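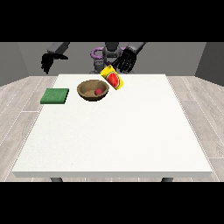 Pondera Community Kitchen: progress report to the Drastus Fund, September

Hi all,

Second report of the grant, and a much happier one to write than the first. You asked me last time to keep it plain and say what went wrong as well as what went right, so I've tried to do that. The spreadsheet is attached separately, and I've left most of the money talk in there.

Where we are

The Stadley kitchen is open! We got the health permit in the middle of the summer and served our first meal that same week (pasta bake, green beans, and far too much garlic bread). Up to the end of August we had served 358 hot meals, all out of the one kitchen. The plan we gave you said we'd be running two evenings a week by now, and we are. Lunch was never part of this phase, though people keep asking for it and I'd love to talk about it when we get to the renewal.

The crowd is more mixed than I expected. I'd pictured mostly older folks from the apartments behind the library, and they do come, but we get plenty of families too, and a bunch of people coming straight off shift at the packing plant. That last group is why we moved serving from 5:30 to 6:00. Attendance picked up right away, and the early birds grumbled for a week or so and then got used to it.

The cooking classes

These started slower than planned. We offered a 7-week course on cooking from the pantry: beans, rice, eggs, whatever vegetables are cheap. Sign-up was great and then people dropped off after the second week. I called around and heard the same thing from nearly everyone, which was that they couldn't commit to the same evening that many weeks in a row. Fair enough. I couldn't either.

So the fall classes are single sessions, and you can come to one or to all of them. Soup is first, then bread, then a class on cutting up a whole chicken that I'm a little nervous about teaching. Anyone who comes takes home the ingredients to make the dish again. That costs more than we budgeted, and I've moved money over from printing to cover it. We hardly print anything these days anyway.

Equipment

The big range is in and it's wonderful. The dishwasher is a longer story. The first one Ekwueme Supply delivered was the wrong voltage, and then the replacement sat on a truck somewhere for most of a month, so we washed every plate by hand through our busiest stretch. They were nice about it and knocked the delivery fee off the bill. It's been running fine since it was hooked up, but the drain hose is short and I want the plumber to look at it before the cold weather.

We also bought 70 place settings, which is more than the room seats, on purpose. It means we can serve a second round without waiting on the wash. Chairs are the thing we're short on now. The folding ones we inherited pinch your fingers, and a couple have been retired to the alley.

Food costs

Up, mostly eggs and cooking oil. We've been leaning on the farm stand out on the Pondera road, who let us have their end-of-day produce at a very friendly price, and that has kept the weekly bill close to what I told you in the spring. It does mean the menu gets decided the afternoon of. We had zucchini four meals running in August (zucchini fritters, zucchini soup, you get the idea) and I will be glad of some squash for a change.

What's been hard

Storage, first and foremost. The walk-in is smaller than it looked on the plans, and once a bread delivery arrives there's no room to turn around. I'm pricing a used upright freezer for the hallway, and the landlord has said yes as long as it's on its own circuit.

The other one is paperwork. I underestimated how long the temperature logs and allergen sheets would take, and I was doing them at my dining table at eleven at night. I've made a simpler sheet that lives on a clipboard by the range and gets filled in as we cook. So far so good, though some of the handwriting is mine and I can't read it either.

Next three months

Fall classes start in October. I want the freezer in and the chairs sorted before the holiday meal, which will be our biggest night by a long way. I'd also like to try a take-out window for folks who can't stay and sit, probably just one evening to begin with.

One request: could we move 2 percent of the equipment line over to food for the rest of the year? The range came in under the quote, so it wouldn't leave us short. I've put the figures on the last tab of the spreadsheet. If you could let me know before the October order goes in, that would help a lot.

And please do come eat with us. Doors open at 5:45, and the back lot is the easier place to park.

Thank you, as ever,
Kitchen coordinator, Stadley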